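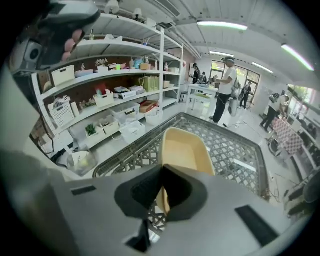

4. Your first basket run

Now the fun part! By this point both Tovel hand grippers should be charged and paired.

1. Set the wire basket down with clear space on every side.
2. Take a gripper in each hand and squeeze both triggers to wake them.
3. Close one gripper on the rim of a bowl and lift slowly.
4. Lower it into the basket, let go, and try the next item. 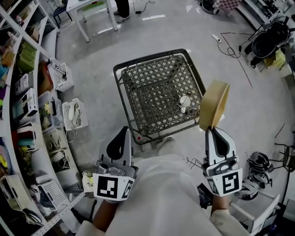
Fig. 6: Bowl held by the rim, left gripper open.

Note: Club teams at Jerkden aim for 40 runs a session. It goes quicker than you'd think!

CAUTION: Keep fingers away from the pads while closing.

Last updated: January 25, 2018

This site uses cookies. Accept | Settings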